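Subject: Re: Draft text for the shared-table guideline, section 4 (handling near liquids)
List: bench-automation-practice
Message: 903

Hi all,

I've read the section 4 draft twice now, once fast and once with a pencil. Before I get to my own complaints, I'm quoting the part of the Morurholm message I'm answering, because the thread has wandered a good deal and the digest version dropped half of it.

> We think section 4 is close to ready. The core of it is the
> speed limit for any arm carrying a utensil over an open vessel,
> plus the requirement that a "clear zone" be marked around the
> vessel before each session. We ran the draft rule against our
> Flilell logs, 2,581 episodes in total, and found only 2 spill
> events. We believe this shows the rule is sound and propose to
> move it to the adopted text in December unless there are
> objections.
>
> On the question of whether the second arm needs its own rule:
> we don't see the need. If an arm isn't assigned to the step, it
> is idle, and an idle arm isn't a hazard.
>
> On cables: covered by general housekeeping, section 1.

So, objections. I have several, and I'd like them on the record even if I'm the only one who makes them.

First, the numbers. Two spills in 2,581 episodes sounds wonderful. What counted as a spill? I looked through the Flilell notes that were shared and the only definition I could find was "operator stopped the episode due to liquid." That counts how often somebody bothered to stop. A few drops on a cloth that drinks up every drop and shows nothing would never make it into that column. I've wiped down enough tables at the end of an afternoon to doubt that the true figure is two.

I also asked, a month ago, how many of those episodes had liquid in them at all. The answer I got was that some 600 did. Fine. Then it's 2 in 600, for whoever is counting, and the larger number shouldn't be in the rationale. Please take it out. People will quote it.

Second, and this is the bigger one, the rule was run against logs from sessions where it wasn't in force. Nobody at Flilell was marking a clear zone, and the speed cap wasn't set in the controller. All the logs can tell us is that people got by without the rule. You can argue from that to "we don't need section 4," and I'd at least respect the argument. You can't argue from it to "section 4 works."

Third, the clear zone. The draft says it is "the area around the open vessel in which no other object may stand during the step." No distance given, no word on whether it applies to the height above the table as well, and no word on what to do when the task itself calls for a second container. Most of our tasks call for a second container. Take the spoon task on the Voyle table, which is about as ordinary as this work gets.
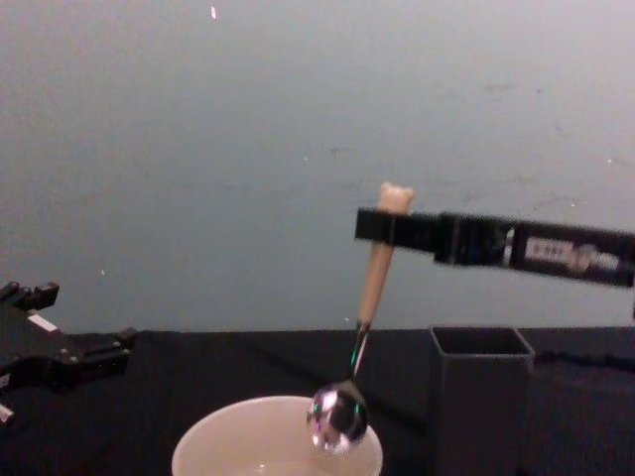 Spoon step, Voyle table: bowl, gray container to its right, second gripper at the left.

Try to apply the draft to that. The gray container stands under the arm that is holding the spoon. Is it in the zone? If the zone is a hand's width, we can argue about it. If the zone covers everything below the arm, then it's plainly in, and the setup is out of compliance. I asked two people at our site and got two answers, each given with complete confidence. A rule that two trained people read in opposite ways isn't ready for adopted text.

Note also where the label is on that arm: on the side of the housing. The draft wants the arm's ID "legible at all times during operation." Legible to whom? You can't make it out there, and I wouldn't expect to with the arm at work. If the point is that somebody writing up an incident can tell which arm it was, say that the ID goes in the session record and be done with it. I have no wish to see people failing audits over stickers.

Fourth, the idle arm. I don't accept "an idle arm isn't a hazard," and I'm a little surprised to see it from a site that runs two arms on every table. "Not assigned to the step" is a statement about the plan. It tells you nothing about whether the motors are powered, whether it is holding position or free to sag, or whether the operator's other hand is on the control. An arm that rests low, close to the tabletop, is also an object on the table. If it wakes up in a bad mood it sweeps whatever is next to it, and a bowl of liquid is a poor thing to be next to it.

What I'd want is short:

4.5 Any arm not used in the step shall be either (a) parked at its recorded rest position with motion disabled, or (b) treated as active, in which case every limit in this section applies to it.

That's all. I don't care much which of the two a site picks. I do care that they have to pick.

Fifth, cables. Section 1 says cables should be "tidy." Under black cloth or on top of it, a dark cable is hard to see, and I can't find one word in the whole document about contrast. The black cloth is there for the vision people and I understand they love it. But if we're going to allow it — and I assume we are, since every site uses it — then the guideline should say that any cable crossing the tabletop gets a strip of light tape along its length, or is routed off the back. It would cost nothing. The Dridus site did this last spring on their own and, as far as I heard, it did no harm to their data.

Now the speed limit, which I've left for last because it's the part everyone likes. The draft caps speed "while carrying a utensil over an open vessel." Carrying it toward the vessel isn't covered. Lifting it out full and moving it away to the next container isn't covered once it clears the rim, and that's the part where I'd expect trouble, with a loaded spoon swinging sideways at whatever speed the operator fancies. The cap as written protects the bowl. If anything else on the table deserves protecting, the cap should start when the spoon is dipped and end when it is empty.

I'd also like somebody to tell me how it will be checked. We have position logs at our site, so we could do it. Voyle has them for one arm and not the other. A site with no logs is going to tick the box, the same as they tick the box for daily inspection, and we'll have one more line of text that makes us feel better.

I know the wish is to get this out before the end of the year. I'd prefer that we publish sections 1 to 3, which are dull and fine, and hold 4 back for one more round. If the Morurholm folks want to do something useful in the meantime, run one week with the draft rule in force, with white paper towel under the bowl, and weigh the towel before and after each session. It's a crude test, and I'd still believe it over the stop-button count.

Smaller things, for whoever holds the pen:

- 4.1 says "vessel," 4.2 says "container," 4.3 says "receptacle." Choose one.
- 4.2 says "liquid" and the note under it says "water." Does the section apply to soup or not? What about dry rice?
- 4.4 refers to Table 3. There is no Table 3.
- "Operator" is used for the person driving the arms and also for the company running the site. This matters in 4.6, where the operator is told to report to the operator.
- The word "ensure" shows up in almost every sentence of 4.6. Ensure how?

If there's a call on this I can join any morning after 9, Eastern. I'd rather have it settled on the list, though, where there's a written trail and people can read the draft while they answer.

I'm opposed to adopting section 4 as drafted. I'd drop the objection with 4.5 added, the clear zone given an actual distance, and the spill figures either redone or removed. The cable tape I'd like but won't fight over.

Regards,
Voyle site, safety and procedures

--
To unsubscribe, send a blank message with "unsubscribe" in the subject line.
Attachments over the size limit are removed and kept in the list archive.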